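January, notebook 3, Whitfield bench

Finish trials, continued. Second coat of shellac went on the Osberg test boards at 4 this afternoon. First coat was sanded back with 800 grit and wiped down. The Unham flakes still leave a faint haze on the end grain, the Prunach flakes don't. Same alcohol, same cut, so I'm blaming the flakes. Gwendolyn Lyons thinks the Unham batch is old and wants it tested on a glass slide before we order more. 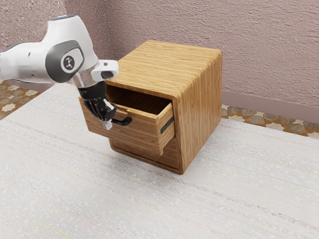 Small cabinet, black bar handle on the upper drawer.

Left the boards flat on the rack with the heater off - last time it dried too fast and we got ridges. 30 minutes between coats was too short on the pine, so tomorrow I'll leave it an hour.

To do: strain the second jar, label it, find the good mop brush. Gwendolyn has the slide. Need more lint-free rags.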